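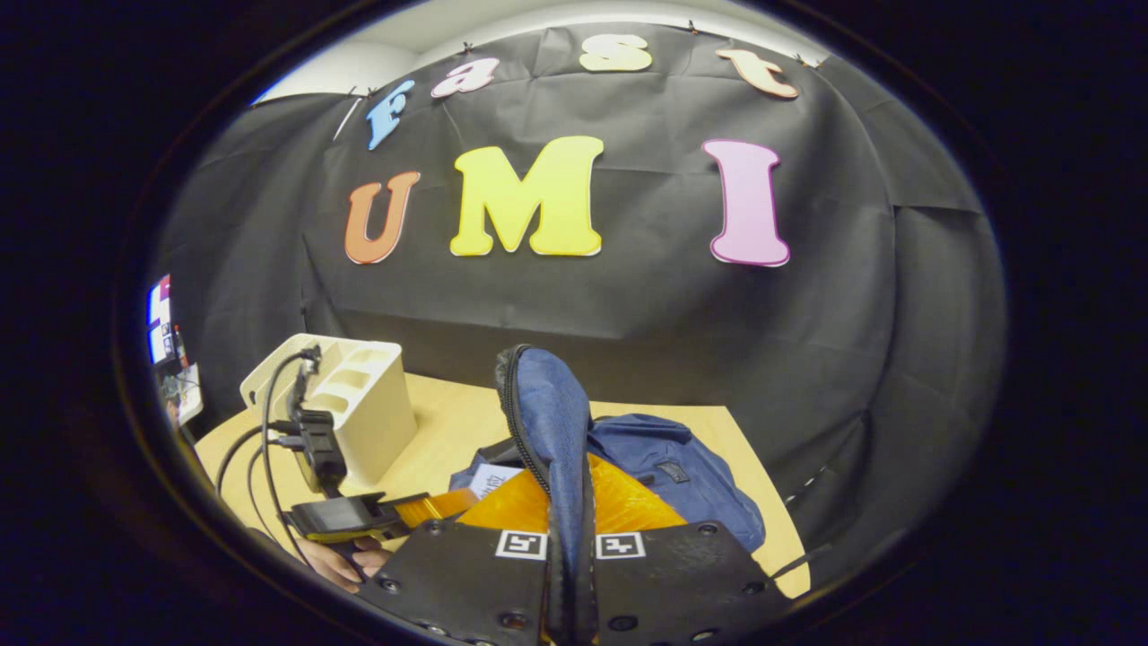

Mayuree Yensuk told me my wrists would give out before my patience did, and that if the robot ever wanted the bag-opening job it was welcome to it.

Search this site Advanced search Go
March
By Senga Cruickshank

4.2 What the job turned into

She said that in week one, and I wrote it down because I'd expected people at Suwannarat to be worried about their jobs. Some were! But mostly they talked about their hands. Before the project, the returns team opened bags, checked the pockets and put things back on shelves, all day long. Now part of the shift goes to doing those same chores with hand-held grippers, so that a robot can learn from the recordings (Figure 3), and that's a different kind of tired. You slow down. You think about a zipper in a way you never have before.
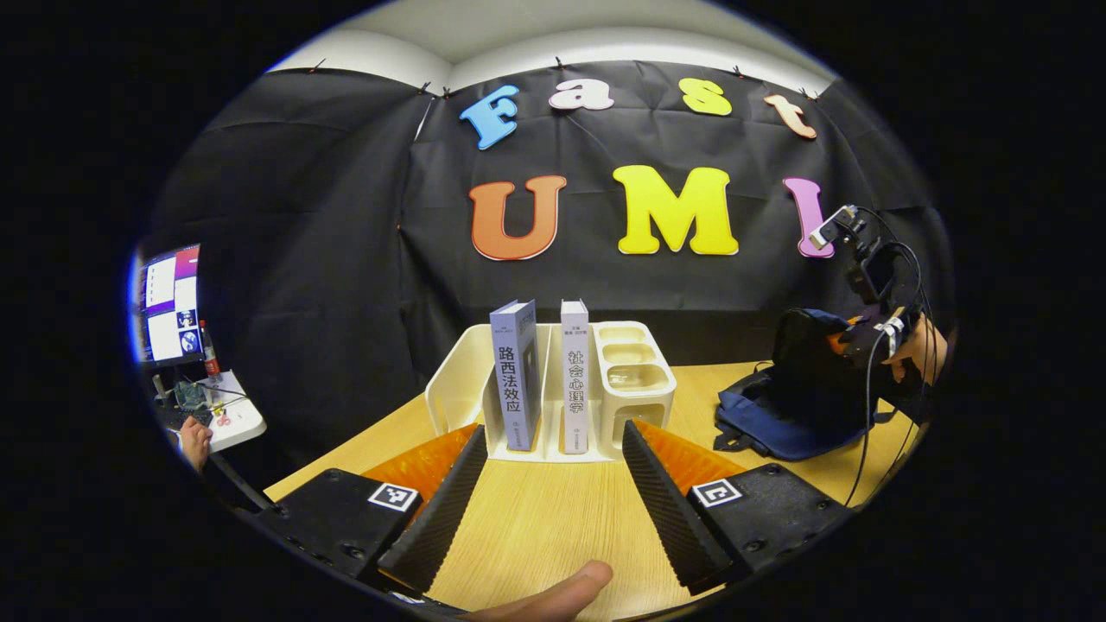
Figure 3. Work with hand-held grippers at a table with a white desk organizer.

I tried it myself for one afternoon and managed 29 usable recordings, when the target was 300 for the team. Shahzad Rizvi was very kind about it. The six people I interviewed all brought up the target sooner or later, and I think it bothered them more than the robot did (the week they hit 518, the number simply went up). Charoen Wiriya liked being asked how he does things, which had never happened to him on the old line. Nantana Yimyam wanted to know why showing a machine her tricks paid the same as using them, and I had no good answer for her. Management told me pay was "under review" and it still was when I left, so I come back to it in 4.3 with the shift logs.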